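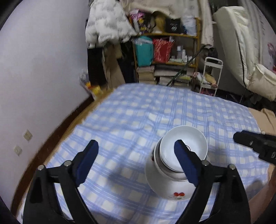 Gornemus 軌跡前処理ツールおよび付属データカード

概要

Gornemusは、手持ち式グリッパで記録した家庭内作業の映像と慣性計測値から、模倣学習に用いる手先軌跡を生成するための前処理ソフトウェアである。Mendinari知能システム研究部が開発および保守を行う。本文書は、ソフトウェアの導入手順と処理内容、ならびに動作検証用として同梱する収録データの仕様を定める。

学習済み方策および実機用の制御器は本リポジトリに含まれない。方策の学習コードはWalthamリポジトリで、実機への展開手順は同リポジトリの運用文書で管理している。

収録内容

付属データは1028エピソードからなり、21種類の作業を対象とする。作業は、食器の把持と移載、衣類の折り畳み、容器の開閉、棚への収納など、居室および台所で行われるものから選定した。1エピソードは、操作者が開始合図を出してから終了合図を出すまでの連続した記録とする。

収録は一般の住居で行い、家具や生活用品の配置は原則として居住時のままとした。このため背景には衣類、書籍、寝具などが写り込み、作業面も机に限らない。ベッドや床の上で行われた作業も含まれる。布製の作業面ではしわや沈み込みにより対象物の初期姿勢が傾くことがあり、平面を仮定した姿勢推定をそのまま適用することは推奨しない。

左右の手にそれぞれグリッパを持つ双腕作業では、2台の装置の記録を共通の時刻に揃えて格納する。一方の装置のカメラに他方の装置や操作者の前腕が写ることがあるが、これらの領域は既定では加工していない。必要な場合は後述のマスク処理を有効にされたい。

動作環境

Linux上のPython環境を前提とする。依存パッケージはrequirements.txtに固定してある。位置推定の段階ではGPUの使用を推奨するが、それ以外の段階はCPUのみで実行できる。コンテナ用の定義ファイルはdockerディレクトリに置いた。社内計算機を利用する場合は、共有ストレージの作業領域に書き込み権限があることを事前に確認すること。

導入

仮想環境を作成したうえで、リポジトリの最上位で次を実行する。

pip install -r requirements.txt
pip install -e .

導入後、次のコマンドで自己診断を行う。

gornemus doctor

診断が失敗した場合、欠けている依存関係と較正ファイルの一覧が標準エラー出力に表示される。

処理の流れ

処理は取り込み、時刻同期、位置推定、開口幅推定、品質判定、書き出しの順に行う。各段階は独立したコマンドとして実行でき、中間結果は作業ディレクトリに保存される。全段階をまとめて実行する場合は次のとおりとする。

gornemus run --input raw --output out --config configs/home.yaml

時刻同期では、各装置の内部時計のずれを、収録開始時に記録した同期信号により補正する。同期信号が検出できないエピソードでは、慣性計測値の相互相関による補正を試み、その旨をメタデータのsync_methodに記録する。相互相関による補正は、左右の動きがほとんど連動しない作業では信頼性が低い。

位置推定では、魚眼レンズの歪みモデルを用いて特徴点を追跡し、慣性計測値と統合して手先の六自由度軌跡を求める。画像周縁の黒い領域は有効画素から除外する。グリッパの爪が占める領域もマスク画像により特徴点抽出の対象外とする。マスクは装置の個体ごとに用意しており、爪やパッドを交換した場合は作り直す必要がある。格子柄の布のように同じ模様が繰り返される面では、特徴点の誤対応が増加する。configs/home.yamlでは、この影響を抑えるため対応点の検証条件を標準設定より厳しくしている。

開口幅推定では、左右の爪の輪郭を画像上で検出し、較正表を介して開口幅に換算する。把持対象が爪の一部を隠す場合には、直前の推定値と変化率の上限から補間する。補間区間はwidth_interpolatedの値により識別できる。白い陶器のように模様の少ない対象物では、対象物の縁を爪の輪郭と誤検出する例が確認されており、パッドの色情報を併用する判定を追加した。

品質判定では、軌跡の不連続、追跡の喪失、開口幅の範囲逸脱を検査し、エピソードごとにpass、review、rejectのいずれかを付与する。reviewとなったものは担当者が再生画面で確認し、最終区分を決定する。

双腕記録における座標系

左右の軌跡は、まずそれぞれの装置の初期位置を原点とする座標系で推定される。その後、両装置が共通して観測した背景の特徴点から相対変換を求め、左手装置の座標系に統一する。共通の観測が不足する場合、変換は算出されず、relative_pose_validが偽となる。この値が偽のエピソードを双腕協調の学習に用いてはならない。単腕としての利用は差し支えない。

出力形式

出力はエピソード単位のディレクトリとし、その中に軌跡、開口幅、時刻、メタデータ、映像を格納する。軌跡は位置と四元数で表し、長さの単位はメートル、時刻の単位は秒とする。四元数の成分順はスカラー部を末尾に置く。旧版の出力ではスカラー部が先頭であったため、混在させる場合は付属の変換コマンドを使用すること。

gornemus convert-quat --input old --output new

メタデータには、作業名、収録場所の識別子、装置の識別子、同期方式、品質区分、注釈者の識別子を記録する。収録場所の識別子は無作為に割り当てたものであり、住所との対応表は配布物に含まれない。

注釈

作業の区間分割は人手で付与した。区間の種別は接近、把持、移動、解放、その他とする。積み重ねた食器のように複数の物体に同時に触れる場面では、操作の主対象をあらかじめ定めることが難しい。この場合は区間種別のみを付与し、対象物名は空欄とした。把持の成否は区間全体を確認して判定しており、単一の画像に基づく判定は行っていない。

区間境界の判断に疑義が生じた51エピソードについては、Petrică UrsuとYogesh Solankiが独立に注釈をやり直し、協議により境界を確定した。協議前の注釈はannotations/adjudicationに保存している。

既知の制約

暗所で撮影した記録では追跡の喪失が多く、照明を消した状態での作業は対象に含めていない。鏡面や透明物体に対する奥行きの推定は提供しない。パッドから延びる配線などの細い部品が画像内で動く場合、マスクから外れた部分が特徴点として選ばれることがある。軌跡に短い周期の揺れが見られるときは、マスクの範囲を広げて再処理されたい。

収録場所の数と操作者の構成には偏りがあり、住居一般に対する方策の性能を評価する目的には適さない。評価を行う場合は、訓練用と検証用の分割を収録場所単位とすること。エピソード単位の無作為分割では、同じ室内の背景が双方に含まれる。

個人情報および利用条件

収録に先立ち、居住者および操作者から書面による同意を得た。顔、氏名、住所の記載が判読できる箇所は公開前の点検で検出し、ぼかし処理を施している。点検後に該当箇所を発見した利用者は、当該エピソードの利用を中止し、速やかに保守担当へ連絡すること。利用者が居住者の特定を試みることは禁止する。

操作者の前腕および他方の装置を隠す必要がある場合は、設定ファイルのmask_operatorを有効にする。処理時間は既定設定の約2倍となる。

ソフトウェアと付属データには異なる利用条件が適用される。ソフトウェアの条件はLICENSE、データの条件はDATA_LICENSEを参照されたい。派生データを再配布する際は、元のエピソード識別子を保持するものとする。

変更の管理

較正ファイルの変更は、必ず装置の識別子と対にして提出する。位置推定または開口幅推定の処理を変更する場合は、検証用部分集合に対する変更前後の比較結果を添付すること。回帰試験は毎週月曜日に共有計算機で実行され、結果はreportsディレクトリに保存される。

担当

全体統括 Bohumila Ďurica
位置推定および座標系 Kamlesh Kandpal
注釈および品質判定 Petrică Ursu、Yogesh Solanki
データ管理および個人情報の窓口 Darcy McIntyre

不具合の報告には、エピソード識別子、使用した設定ファイル、gornemus doctorの出力を添えること。装置の貸出に関する問い合わせは、本リポジトリでは受け付けていない。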